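Home | Gallery | Surfaces | Woven Goods | Notes | Contact

Ernance Surface Gallery: Table 9, Pale Finish

Surface record for the pale table in the Ernance reading room, with notes on grain, finish, cleaning and the woven goods used on it.
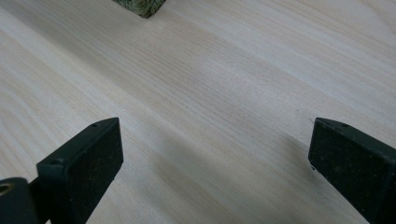 Table 9, pale finish. Straight grain on the diagonal, curved figure near the left edge, corner of a green woven piece at the top.

Grain
The grain is fine and linear over most of the surface. Warm tan bands alternate with cooler, bluish gray ones. The darkest lines are a close group of thin brownish strokes that pass just below the woven piece and soften with distance from it. For record purposes this group is called the dark run. The nested arcs near the left are called the bend.

Both names are marked on the room plan in pencil. They are used in place of measurements when a spot or scratch is written up, so an entry may read "two hand widths off the bend, toward the window." This is less exact than a grid, but the entries can be followed without a tape measure and they have held up well enough.

Color
Pale tops in the reading room are recorded against the Caneck card set. Table 9 falls between two cards and is entered under both. The tan bands match the warmer card and the gray bands match the cooler one. A reading taken under the ceiling lamps will lean warm. Readings are taken by daylight, before 10 in the morning, with the lamps off and the blinds fully up.

No color change was entered at the August check. The area under the desk lamp is the one to watch. On Table 4 the same position went yellow over two summers and the lamp was moved to the other side, which gave that table two yellow areas.

Sheen
Dull. The top has a finely speckled look at close range and should not be brought up to a shine. Wax was tried on Table 6 and left a band that caught the light at a low angle. It took three cleanings to get the band off, and it can still be found if you know where to stand. Do not wax any of the pale tops.

Sheen is judged by eye, from a seated position, looking across the top toward the window. A shiny patch on a dull top usually means wear from sleeves or the underside of a book. Patches of this type are entered with a W and the date of the check. They are not treated.

Cleaning
Dry cloth first, along the grain. Then a cloth wrung out in plain water, again along the grain, followed by a dry cloth. The grain on this table runs at an angle to the edges, which makes it easy to drift into wiping square to the table out of habit. On a smooth top this makes little difference to the result. On the older tables it leaves lint in the open grain, and it is simpler to use one method in the whole room.

Pencil marks: white vinyl eraser, light pressure, short strokes. Brush off the crumbs before wiping.
Ink: blot, do not rub. Call Sieglinde Oltmanns before using anything stronger than water.
Tape residue: warm damp cloth held in place, then a plastic scraper kept flat. No metal blades.
Cup rings: dry cloth, then leave until the next day. Many of them fade. The ones that don't are entered with an R.

Spray cleaners are not used in this room. The mist settles on the book spines and on the woven goods, and the bottles have a way of being left on the tables overnight.

Woven goods
The green pieces are thick work with twisted or braided strands, in a gray-green that goes darker in the creases. They are heavier than they look and stay where they are put. The corners are blunt. On the pale tops the strands leave no marks that we have been able to find, though grit caught between the ridges is a different matter. A single grain of sand under a heavy piece will draw a line when the piece is slid.

Lift, do not slide. This applies to all the woven goods and to the book rests as well.

Shake the pieces out weekly, outdoors, and brush along the strands with the soft brush from the second drawer. The stiff brush raises a fuzz that does not lie down again. Two of the older pieces in the cabinet show this along one side and are kept for use on the window ledge.

The pieces are not washed. One was, in the Pretden sink, and it dried out of square. It was pinned to a board for a week and came back most of the way. If a piece gets wet, lay it flat on a towel and turn it twice a day. Keep it off the tables until it is dry all the way through - the inner strands stay damp long after the outer ones feel dry to the hand.

Dye: a white cloth pressed on a damp strand came away clean on all the green pieces tested. The dark red pieces were not clean and have been moved to the hallway bench.

Placement
A woven piece left in one position for a full season will shade the top beneath it. On pale finishes the shaded patch comes up lighter or darker depending on the finish, and there is no good way to predict which. Move each piece at the start of the month. The new position should not overlap the old one by more than half.

Keep pieces clear of the table edge. Sleeves catch on the corners, and the strands at the corner are the first to loosen. A loose strand is tucked back with a blunt needle and held with one stitch of matching thread. Do not cut it.

Light and heat
The reading room is held at 21 degrees Celsius in the heating season. Relative humidity was 56 percent at the August check, a little high for the room and no trouble for the table. The meter hangs on the inside wall next to the Heitmann cabinet. Readings taken at the window run several points off and should not be entered in the book.

The blinds are lowered on the south side from noon on. The slats should be turned so that light goes up to the ceiling. When they are turned the other way, they put stripes across the tables, and this is hard on the eyes when reading fine grain or fine print.

Edges and underside
Edges are checked by hand, with the lights off if possible. A lifted spot is easier to feel than to see. Run a fingertip along the edge in both directions. Any catch is marked on the plan and covered with paper tape until it can be looked at. Paper tape should come off within the week or it turns into the residue problem described under Cleaning.

The underside carries the table number in white chalk pencil. Several numbers have rubbed off, and those tables were matched again by their grain. This was the main reason for starting the gallery. Two pale tops of the same size are easy to confuse from across the room, but the curved sections do not repeat in the same place.

Frame screws are tightened twice a year, a quarter turn at most. Overtightening pulls the frame out of line and the table will rock. A rocking table is corrected at the foot with a felt pad, never with folded paper.

How entries are written
Each entry gives the table number, the finish, the named features of the grain, and anything resting on the top at the time. The last item was added later and some of the earlier entries lack it. Woven goods are entered by color only. Wood species is left out unless there is a bill of sale to support it, and for most of the pale tables there is none.

Descriptions are kept short. "Nice grain" and similar remarks have been taken out of the older entries. Where two readers disagree on a color, both readings are kept with initials.

Abbreviations on the plan
W - wear patch
R - ring, did not fade
T - paper tape in place
L - lifted edge
C - corner strand repaired (woven goods)

Corrections
An earlier version of this page listed the bend under Table 6. Table 6 has straight grain throughout. The plan on the wall has been corrected, the copy in the Heitmann cabinet has not. Corrections and missing table numbers can be left in the tray by the door or sent to Sieglinde Oltmanns at the contact address.

Contact: Sieglinde Oltmanns, Ernance Reading Room | Copyright Ernance | Back to top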